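Célula de dois braços da Restska volta ao trabalho depois de uma revisão demorada das garras

Quem passou nas últimas semanas pelo corredor do fundo da oficina da Restska deve ter reparado que a célula de montagem pequena, aquela que toda a gente conhece por Jotalari, esteve mais tempo parada do que a trabalhar. Desde 22 de fevereiro está outra vez entregue à equipa de Britta Gerlach, com os dedos das garras revistos, a placa de apoio nivelada e uma rotina de manutenção que, desta vez, ficou escrita e colada na porta do armário.

A história começou de forma bastante modesta. Os dois braços da célula tratam peças pequenas de plástico, anéis finos e tampas redondas, e durante muito tempo fizeram-no sem grandes queixas. Depois, aos poucos, os anéis começaram a escapar. Um dos braços chegava ao sítio certo, fechava os dedos e levantava-se sem nada, ou então arrastava a peça pela placa até ela ficar fora do alcance. Phúc Châu, que acompanha a célula no turno da manhã, foi apontando as falhas num caderno e, ao fim de 170 ciclos, tinha páginas suficientes para convencer os colegas de que o problema não estava no programa.

— Passámos dias a mexer nos pontos ensinados, um bocadinho para cá, um bocadinho para lá, e a coisa melhorava de manhã e piorava à tarde — conta ele, com a paciência de quem já repetiu isto muitas vezes. — Quando finalmente desmontámos os dedos, um deles tinha folga no encaixe. Dava para sentir com a mão.

A partir daí o trabalho foi sobretudo de bancada. Trinh Tô desmontou as garras dos dois braços, limpou os encaixes, trocou os parafusos que já não seguravam bem e voltou a apertar tudo com a chave dinamométrica, sempre pela mesma ordem. Os dedos finos, de ponta afiada, deram mais que fazer do que os largos: como trabalham muito perto da placa, qualquer diferença de altura se nota logo, e foi preciso acertar a distância à superfície em pequenos passos, com a velocidade reduzida e a mão perto do botão de paragem.

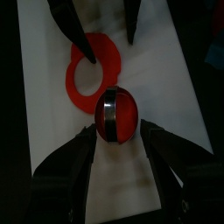

Um anel e uma peça redonda, ambos vermelhos, na placa branca da célula, entre as garras dos dois braços.

Os acertos foram feitos com as próprias peças da produção, e não com o calibre metálico que costuma vir na mala do fornecedor. Foi uma teimosia de Trinh, que acabou por dar bom resultado. O anel é tão baixo que um dedo ligeiramente descido o empurra em vez de o agarrar, e isso, diz ela, vê-se muito melhor com a peça verdadeira do que com um bloco de aço que não se mexe. Depois de cada correção o braço repetia a aproximação, devagarinho, e só se avançava para a posição seguinte quando toda a gente à volta da célula estava de acordo. Houve tardes compridas, é verdade, e bastante café.

A revisão completa ocupou cerca de 21 horas de trabalho, repartidas por vários turnos para não deixar o resto da oficina desfalcado. O resultado mais visível para quem opera a máquina é a nova folha de rotina. No início de cada turno limpa-se a placa com um pano seco e verifica-se à mão, com os braços desligados, se algum dedo tem folga. A cada três semanas confirmam-se os apertos e a altura das pontas, e o valor fica registado na folha, com a rubrica de quem mediu.

Britta Gerlach faz questão de agradecer também a Apostolos Lazaridis, da Zalura, que emprestou a chave dinamométrica enquanto a da casa estava em calibração — e que, segundo consta, ainda está à espera de a receber de volta. Para julho fica marcada a substituição dos cabos de um dos braços, que já pedem reforma, e a célula deverá parar dois dias. Até lá, quem notar anéis fora do sítio deve avisar Phúc antes de tocar no programa.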